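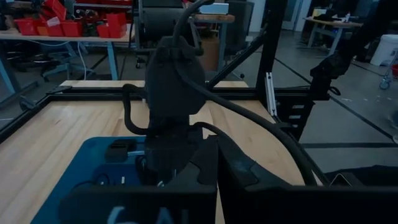 Why did the gripper keep letting go of the part halfway through a run?

A cable was being tugged at its connector each time the wrist turned far enough, and the gripper lost its signal for a moment and opened.

It took us most of July to be able to write that sentence, and the rest of this report is the long way around to it. Our project, which we called Jivville (there was a vote, and we stand by it), was meant to teach an arm to pick up small parts and set them down in a fixture. We had planned to spend our time on the picking. We spent a great deal of it on the dropping!

Our first run was 200 picks, and the arm dropped 40 of them. We blamed the finger pads, so we cleaned them and then raised the grip force, and the next 200 gave us 69 drops, a pretty discouraging afternoon for everyone. After that we blamed our own code, and we went through the Dullance control library line by line and found two small mistakes that had nothing to do with it.

What finally helped was logging the wrist angle along with every drop. Nearly all of them came once the wrist had turned past 70 degrees, and when we turned it there by hand, with the power off, we could feel the cable go tight. We had tied it down too close to the joint when we put the arm together, trying to be tidy.

We should say something about safety too. A gripper that opens when it loses its signal can throw a part, and one of ours landed well off the table. We now stop the arm on any lost signal, keep our hands out until the light is off, and wear glasses for every run, even the short ones.

The cable has a longer loop now and a clamp farther back. We still need to repeat the full test with the heavier Prirnham parts, and we would like to borrow a softer cable before we do.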